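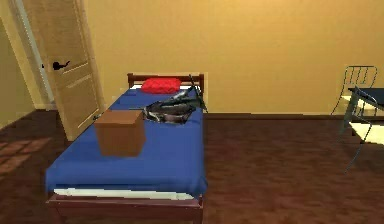 ## 2021-01-18 — Sheet dye fastness, Gavow royal blue, second series

Continuing from the first series. Same cloth, same dye lot, new detergent. The question is still whether the deep blue from Gavow can be sold in a set with light pillowcases, or only with dark and red ones.

Stock on hand: one uncut bolt end from Holamden, plus the strips left from the first series. The strips have been folded in the drawer and have a crease down the middle. I cut new ones from the bolt end and kept the creased ones for the rub test only.

### Setup

- Cloth: plain weave cotton, mercerized, reactive dye. Thread count per supplier sheet, not checked.
- Test strips cut along the warp, edges pinked, not hemmed.
- Adjacent fabric: undyed cotton on one face, multifiber strip on the other, stitched along one short side only.
- Detergent: the powder without brightener. The first series used the liquid, and I suspect it masked some of the staining under the daylight lamp.
- Water: tap, through the softener. Hardness strip read low. Did not titrate.

The drum thermometer and the probe disagree again. I went with the probe. Drum setting for the wash was 100 °F and the probe held there once the load had settled.

### Wash results

Color change on the strips after the first cycle is slight and even. I would grade it 4 on the gray scale, maybe 4–5 on the strip nearest the selvage. After the fifth cycle it is a clear 4.

Staining of the undyed cotton is the problem. First cycle gives a 3. The second and third rinses still run visibly blue in the beaker. By the fifth cycle a fresh piece of adjacent cotton stays at 4–5, so most of what comes off is loose hydrolyzed dye that should have gone at the mill. Bouzid's note on the lot says "soaped twice at the boil." The rinse water does not look like a lot that was soaped twice.

Multifiber: nylon picks up the most, as expected. Acetate slight. Polyester and acrylic clean. Wool too close to call under this lamp.

### Rub test

Crockmeter, dry then wet, same finger pressure as before. Counter was set to 86 strokes by mistake on the first dry strip (somebody had used the machine for the upholstery samples). Discarded that strip and reset.

- Dry: 4 on both strips.
- Wet: 2–3 on the creased strip, 3 on the new one. The crease itself shows a pale line after wet rubbing.

The wet figure matters more than the wash figure for a fitted or overhanging sheet. A sheet that hangs low gets dragged by feet, vacuum heads and the bed rail, and in a humid room that is close to a wet rub. Pale carpet next to this cloth is a complaint waiting to happen.

### Shrinkage

Marked squares on the offcut before washing. Warp shrinkage is inside the Follutden limit after five cycles, weft well inside. Most of the warp movement happened in the first tumble dry. If the cut length already carries the drop allowance we use for deep mattresses, no change is needed.

### Order quantity

The open order with Gavow is 2,360 yards. 77 yards of that are already at Holamden and were cut from the same lot as my bolt end. I would hold those back from sewing until the resoak below is done. The rest can be resoaped at the mill if we ask before it is rolled and wrapped.

### To do

- [ ] Resoak two strips at the boil with the neutral soaping agent, rinse until clear, repeat wet rub.
- [ ] Repeat the wash series with the liquid detergent on new strips, so the two series can be compared on equal cloth.
- [ ] Ask Bouzid for the soaping log for this lot, including bath changes.
- [ ] Replace the daylight tube in the viewing cabinet — it flickers on start and the wool grading is not usable.
- [ ] Lightfastness strips go in the window rack, half covered with card. Pull in February.
- [ ] Draft care label: wash separately before first use, dark colors only. Leave the wording open until the resoak is graded.

Drum cleaned with an empty hot cycle. Filter had blue lint, bagged and labeled with the lot.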